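**Pralora opens up its tilted-room results for two-armed robots**

I've been itching to share this one! Since November my little group at Pralora has been asking a fairly simple question: if you teach a two-armed robot entirely in simulation, how much does it help to show it rooms at all sorts of odd angles? Our answer is out today, along with the rooms themselves, under the name Jenolia.

The method is easy enough to explain over a cup of tea. We build a home, put things on the table, and then roll the robot's viewpoint before each attempt (sometimes a touch, sometimes so far that the floor runs off like a hillside). The policy gets the picture and the joint readings and nothing else. We ran 1,112 attempts across 28 rooms, and the policy trained on tilted views dropped or missed almost half as many objects as the one trained on level views. I was hoping for a small gain, so you can imagine the noise in our office.

The dining room is my favourite of the lot, with its orange floor, red wall and a table with a bowl and a keyboard-like thing to reach around. 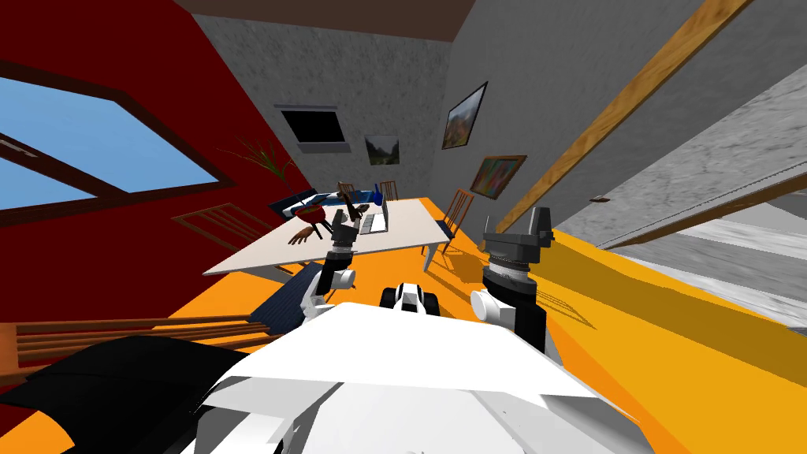 Zbigniew Stępień would like everyone to calm down a bit, and he told me that a good score in simulation is only a promise until the same policy has been tried on real arms in a real kitchen. Fair point, and it's in the paper too, in the limits section. We also did badly on thin objects, whichever way we trained, and I don't yet know why.

Real arms come next, then. Fothergill is lending us lab space for 2 months, and we'll be using the Tosance controller so that the timing matches what we had in simulation.

The rooms, the training code and all the failed attempts are free to download from the Pralora website. If you try them and get different numbers, please write to our press desk and it'll reach me the same afternoon.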